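A food storage container is a lidded or open vessel used to hold dry goods, leftovers or prepared ingredients in a kitchen. Clear round types are common because the contents can be checked without lifting a lid. They are made of glass or plastic, and many have a raised rim that lets one stack on another.

Storage baskets serve a different purpose. A perforated plastic basket lets air pass through its sides and is used on shelves to group small containers, packets or produce.
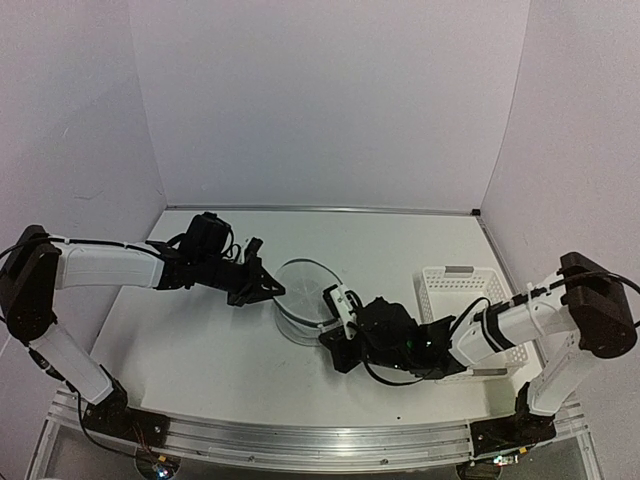 Sizes vary by maker. The Kusuma line, sold in Etside from June, came in 1000 and 2000 ml versions – both with the same lid diameter. Containers are usually washed before first use and left open to dry. Lids are often kept apart, standing on edge in a basket, to save shelf space.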